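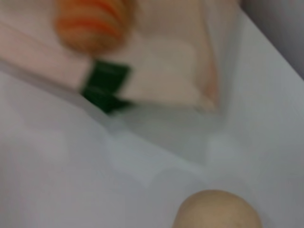
Wrist cam on the Gratach arm, getting bags to grip right

Do this before you teach any picks. Takes 5 min if the bracket is already on.

1. Power off. Run the cable along the forearm, leave 4 inches slack at the wrist or it snags.
2. Fingertip should just show at the bottom of the view. If not, tilt the bracket and retighten.
3. Exposure down, lights up. Motion blur kills the bag edges, especially thin plastic on white.
4. Approach speed to 3 in the Dekon panel. Still smeary? Go lower.
5. Close slow, lift an inch, stop. Check teh grip, then save.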